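Skivano Robot Club, minutes, Dec 12, 2020
Notes by me, Modupe Olaniyan (my turn again!)
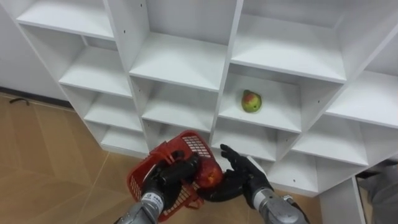

We started with money, so I'll get that over with: 122 dollars left until January, and the Nulham entry fee still has to come out of it. Ouch.

Then the fruit task. I'd like both hands working together for Nulham, one on the basket and one on the fruit, and everybody was fine with that. We argued for ages over the time limit (I wanted 24 minutes, lost the vote, so it's 15).

I'm sending in the entry form. Next meeting is in January, same room.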